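Stosell Kitchen Task Pack – Club License

Built for school and college robotics clubs whose kitchen privileges were revoked some time ago. The pack gives you 12 simulated chores, from drawers to microwave doors, and 20 student seats. Setup takes one meeting, two if someone brings snacks.

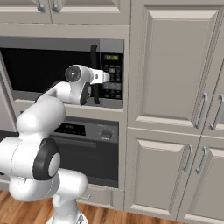

Scoring follows the Kutik Cup rules: 200 attempts per chore, and slamming costs points. Jenel, our grading add-on, is sold separately and has no sense of humor.

License: one school year
Seats: 20
Price: $200
Entry deadline for the Kutik Cup: 8th November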